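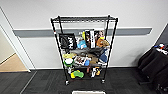
Fig. 1. Wire shelving unit on casters, top shelf clear.

**Entry date:** 18/02/2024
**Subject:** Founder talk program, notes on format and material
**Site:** Lidthorpe workshop

## Purpose

This entry records the changes agreed for the founder talk program before the next round of sessions. It replaces the outline kept in the October notebook. Staff preparing slides should work from this version.

## Background

The Lidthorpe program received 269 sign-ups over the last round of talks. Feedback cards were returned at most sessions, and the same remark appears on many of them: the talks covered raising money well and covered selling poorly. Attendees wanted to hear how a new company found its first paying customers and what it charged them.

The Kullura team made the same point after giving its own talk. Its slides on the pitch to investors took up half of the session, and nearly every question afterward concerned pricing.

## Format trial

A shortened format was tested in the workshop with staff as the audience. The order was as follows:

1. Opening account of the first sale, 10 minutes.
2. Costs and pricing in the first year, 10 minutes.
3. Open questions, with no fixed limit.

The opening account held attention better than the former company history slide. The pricing section ran over. The speaker had prepared four price tables, and only the first was discussed in any detail. Future speakers will be asked to bring one table and to hand out any others on paper.

It was also noted that the speaker left the subject of hiring until the final minute. Hiring does not fit the present outline. It may need a session of its own, and the matter remains open.

## Speaker material

Akinola has offered its early customer letters for use in the talks. The letters are plain and short, and two of them are refusals. Permission covers reading them aloud in the room. It does not cover posting them online or including them in the slide file. The originals are to be returned after the last session.

Dodlow has sent a draft on choosing a trade name. The draft is useful but reads as an advertisement in its final page. It has been returned with a request to remove the offer at the end and to add what the firm spent on signs and printed material before it settled on the current name.

## Advertising the sessions

The previous notice used the phrase "learn to think like a founder." Several readers took this to mean a course with a certificate. The new wording is:

> A working talk on starting and running a small company. Bring a question about your own business or the one you plan to open.

The notice will go to the mailing list first and to the local business pages a week later. Replies from the two sources will be logged separately. The last round combined them, and the log could not show which had brought people in.

## Open items

- Confirm with Kullura whether it will repeat its talk with the pricing section moved forward.
- Obtain the revised Dodlow draft.
- Decide on a hiring session. If approved, it would become the fourth talk in a series now planned at 3.
- Reprint the feedback card with a line for "What did you expect to hear?"
- Check the sign-up form on a phone. The last field was reported as hard to reach.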